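How to get a library card and start borrowing when you are new in town

You don't need a permanent address to use the Rotby public library. Many people who come here for factory or farm work assume they do, and go months without a card. The steps are short.

What to bring

Bring one photo ID. A passport, driver's license or consular card will do, even if it is from another state or country. You also need one piece of paper with your name and a local address on it. A pay stub, a lease or a letter from your employer is fine. If you live in company housing, ask the front office for a letter.
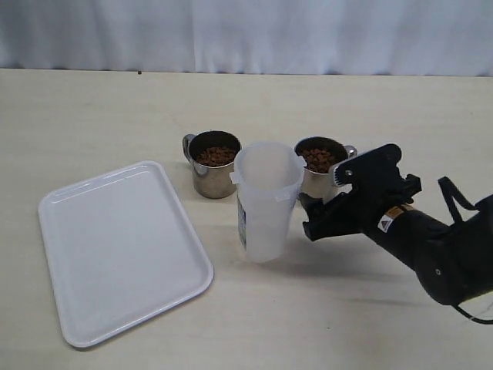
If you have nothing with an address, ask for a visitor card. It lets you take out 2 books at a time and use the computers. You can trade it for a full card later, and your borrowing history moves over with you.

Signing up

1. Go to the main desk at the Fallwood branch. The smaller branches can take your form, but they send it to Fallwood and you will wait a week for the card.

2. Fill out the one-page form. It comes in several languages — ask if you don't see yours on the rack.

3. Choose a four-digit PIN. You will need it for holds and renewals, so write it down somewhere other than the card.
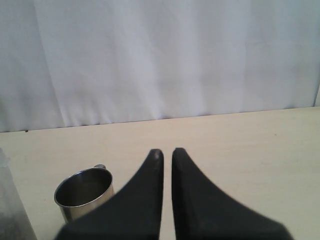 4. Sign the back of the card before you leave. You can borrow the same day.

Finding something to read

The Fallwood branch has 3,161 books in languages other than English, most of them on the second floor. Novels are shelved by language first, then by the author's last name. Short books and easy readers have a yellow dot on the spine.

To search from home, open the catalog, click "More filters" and pick a language. If the book is at another branch, click "Place hold" and choose where you want to pick it up. Holds stay on the shelf for seven days. 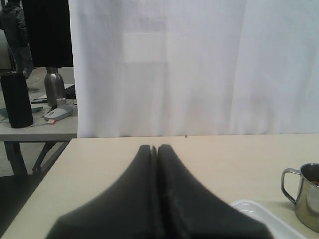
White curtain and tabletop.

Renewing and returning

Loans run three weeks. You can renew twice online or by phone unless someone else is waiting. The outside book drop is open all night, and on Wednesday the desk stays open until 8 p.m. for people coming off the day shift.

If you are moving away, return everything and tell the desk to close the account. Keep the card number in case you come back.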